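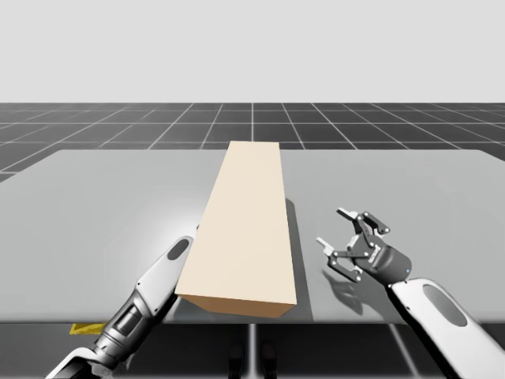
Long block, flat on the table

Billed for 8 pounds when my package weighs 3. Can I dispute this?

Posted by Shuzhen Tian in Shipping & Mailing

I sell dried flower bundles from home. They go out in a box that measures 17 x 8 x 8 inches on the outside. Packed, it weighs just under 3 pounds on my kitchen scale, and I checked the scale against a bag of sugar. I print my labels through Prerkley and the packages go by Plarkorov ground.

Last month I looked at my statement properly for the first time and almost every package has an adjustment on it. The label was paid at 3 pounds and then a few days later there is a second charge that brings it up to 8. I have shipped 372 of these boxes since I started, and the adjustments add up to $1,448. I called and the person on the phone said "the system measured it" and that was all I got.

Is their scale broken? Is there a form for this? And if I have to live with it, what do people do to bring the cost down? The flowers are fragile so I can't just squash them into an envelope.

3 replies

Vasilică Stoica

Their scale is fine. You are being charged by size. Look up "dimensional weight" in the rate guide. Same thing happened to me with lampshades. You probably won't get the money back.

Kourosh Mazandarani

Vasilică is right about the cause. Let me go through the math, because you can check it yourself before you print a label.

Carriers don't want a truck full of big light boxes, so they work out a second weight from the outside of the package. Multiply length by width by height in inches, then divide by the number in the rate guide. For your Plarkorov ground service that number is 136. Your box is 17 x 8 x 8, so 1,088 cubic inches. Divide by 136 and you get 8 pounds on the nose. You pay whichever is higher, the real weight or that one.

The reason you paid 3 first and 8 later is that you only typed in the weight. In Prerkley there is a package size section under the weight and it is blank by default. Fill it in and you'll see the true price up front. Save it as a preset so you don't have to type it every time.
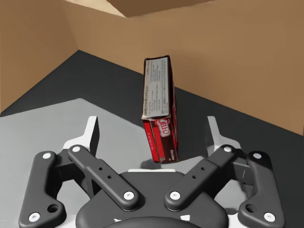 Measuring is where most people slip up, so do it on the finished package, taped and full. Use the longest point in each direction, including any bulge, and round the way the guide tells you to (Plarkorov goes up to the next whole inch). It makes no difference to the total which side you call the height. A little box of Jell-O standing upright on its end, like the red one in the picture, has the same volume as when it lies flat, and a shipping box works the same way. People try turning the carton around on the form hoping for a better price. It only matters for the length limit, and yours is nowhere near that.

What does help is losing an inch or two. If your bundles could lie flat in a box 4 inches high, that's 17 x 8 x 4, or 544 cubic inches, and you're billed for 4 pounds. Half. Try one with tissue above and below and mail it to a friend before you buy a stack of boxes.

On the dispute: there is a form, but it's for wrong measurements. If one of your packages was billed at 9 or 10 pounds, send that one in with a photo of a tape measure against each side. The ones billed at 8 are correct and they will say no.

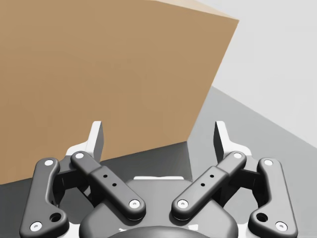
Last edited by Kourosh Mazandarani on September 15, 2019. Reason: fixed the rounding rule

One more thing I left out. Reused cartons are fine, but they get soft and the sides push out. A bulging side can tip you over into the next inch, and on your box an extra inch of height adds a full pound. If the side gives when you press it with your thumb, use a new box.

Silviu Chiriac

I'd skip Plarkorov for this altogether. Ask for a quote from Motaung if they pick up in your area. For small boxes going short distances they charged me by actual weight, though that was two years ago and I would check. Also you can cut down a tall box yourself. Score the corners with a knife, fold the flaps in lower, tape it. Takes a couple of minutes each, so maybe not if you have a lot of orders.

Comment from Shuzhen Tian

Found the size section. It was collapsed, which is why I never saw it. Ordering a few of the 4 inch boxes to test. The larger bundles might not fit but the small ones should. Thanks Kourosh.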